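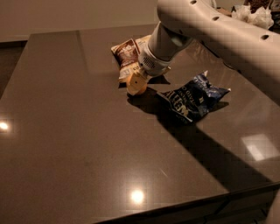
The big countertop, smooth and glossy.

How I Clean and Polish a Dull Countertop

I've lived with the same brown-grey kitchen counter for years, and for most of that time I thought it was just plain worn out. It had that cloudy look you get on old glasses. My neighbor Svend Nørgaard came over for coffee, ran a finger across it and told me it was soap. Years of dish soap, wiped on and never rinsed off! I was a bit offended, but I tried his method the next morning and I've been doing it twice a year ever since (once in April, once right before the holidays).

Before you start, find out what your counter is made of. Mine is a sealed surface and puts up with a lot. If yours is marble or anything that reacts to acid, skip the vinegar step completely and use plain warm water instead. Oiled wood needs a different routine, so please don't follow this one.

What you need

Two soft cloths, plus a dry one for buffing
A plastic scraper (an old store card works fine)
Warm water and a few drops of mild dish soap
White vinegar, one part to four parts water
A polish made for your kind of counter

Step 1. Take everything off. I mean everything, even the toaster and the bowl of keys and batteries. I used to clean around my things and always ended up with a shiny counter with dull squares in it.

Step 2. Get the crumbs off dry. If you wet them first you'll be pushing paste around for ten minutes.

Step 3. Scrape the stuck bits. Hold the card almost flat and go slowly. For old syrup or candle wax, lay a warm damp cloth over the spot for a few minutes and try again. No metal blades, please — I have a scratch near my stove from the time I got impatient.

Step 4. Wash with the soapy water. Less soap than you think! Work from the back toward yourself, then rinse with a clean cloth and plain water. Then rinse again. The second rinse is the part I'd been leaving out.

Step 5. Wipe down with the vinegar mix if your surface can take it. The haze should start to go now. On a really bad patch I do it twice, and I let it sit for a minute the second time. Rinse once more and dry.

Step 6. Polish. Put a little on the cloth, never straight onto the counter, and rub in small circles. I do a section the size of a baking sheet, buff it with the dry cloth and move along. The whole job takes me about 80 minutes with the radio on, and less if I haven't let it go too long.

Step 7. Leave it alone for an hour before you put things back. I usually go for a walk, otherwise I start making a sandwich on it.

Checking for streaks

Crouch down so your eyes are nearly level with the surface and look toward the window. Streaks you'd never see standing up will jump right out at you. A barely damp cloth followed by a dry one gets rid of most of them, and if they keep coming back you've probably used too much polish.

For everyday wiping I've gone down to a damp cloth and nothing else, with soap only after raw meat or something greasy. I wash the cloths without fabric softener too, as it leaves a film that ends up right back on the counter.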